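Talking maths with Kiều Mạc

Caught Kiều Mạc at the end of a long school day, so these are notes more than an article. She teaches the youngest class at Plenham Primary, four- and five-year-olds mostly, and before that did six years in Prostville. I wanted to ask about counting. Why some children can rattle off numbers to 50 and then can't hand you seven pencils.

"Reciting is a song," she said. "They know the song. Lovely. Then I ask for seven pencils and I get a fistful."

So what does she do with the fistful? Puts it back on the table, she says, and they move the pencils over one at a time, touching each. No worksheet until after half term. She got through a whole box of worksheets her first year and reckons most went home in bags and stayed there.

Start small

Her groups are tiny and short. Four children, a tray of buttons, ten minutes. She starts with 2 and stays there longer than parents expect.

"People want to see big numbers. A dad told me his son could count to 40 and why was he on two. Well, because I asked him for two and he looked at my face to see if he was right."

She covers her mouth when she asks now. Took me a moment to see she meant it. The children read her, so she gives them less to read. 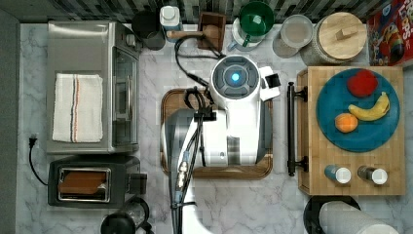
Counting at home

Parents ask for homework and she mostly says no. Lay the table. Count the forks out loud, then ask how many forks — and if the child starts again from one, let them. That's the bit she listens for, whether they know the last number they said is the answer.

"Stairs are good. Socks are good. Don't correct every slip, you'll put them off."

She did have one family, the Rullards, who sent in a photo of a door number, 3357, which their daughter had read as "three three five seven" all the way down the street. Kiều put it on the wall. No need to teach thousands to a five year old, but they should get to like the look of them.

On the ones who are stuck

I asked about children still guessing in the summer term. She didn't rush this one.

"I go back to matching. One cup, one saucer. Sometimes it's the language and not the number, I grew up saying Huỳnh at home and something else at school, I know what that's like. So they can count in whatever they count in."

Then the cleaner needed the room adn we had to finish in the corridor. Last thing she said was that she needs more buttons, if anyone local has a tin going spare. The school office will take them before nine.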